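Tundby Allotment Association
Minutes of the meeting held on 5th February

Present: Parvaneh Bakhtiari (chair) and 6 plot holders. Apologies were received from the Hovmont Lane end.

1. Minutes of the last meeting
Agreed and signed.

2. Water
The tap by the lower gate is still leaking. Bamero have quoted £200 to replace it and the length of pipe behind it. Agreed to go ahead. The water stays off until the end of February.

3. Vacant plots
There are 3 plots free. Two will be offered to the next names on the waiting list. The third is badly overgrown with bramble and will be split in half once it has been cleared. 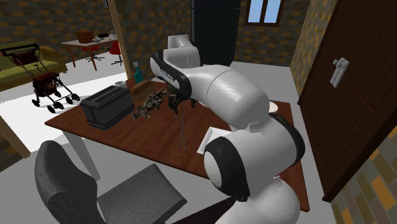
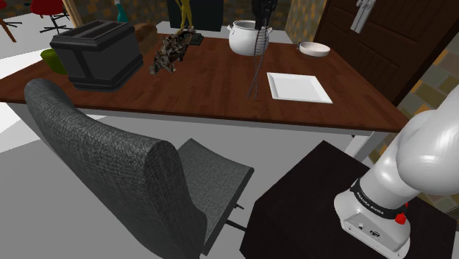 Reading time: 2 minutes

4. Bonfires
A neighbour has complained about smoke. Members are reminded that fires are allowed only after dusk and must not be left. It was suggested that we ban them in summer altogether. Views were mixed and the matter was held over.

5. Seed order
The Tamiru catalogue is in the hut. Orders and money to Parvaneh before the end of the month, please. Late orders cannot be added. Seed potatoes will be shared out from the hut as last year, so bring your own bags.

6. Paths
The main path is too narrow for a barrow beside the compost bays. Plot holders on that side are asked to move their edging back to the pegs.

7. Any other business
The hut padlock is stiff and needs oil. A pair of green gloves has been handed in.

Meeting closed.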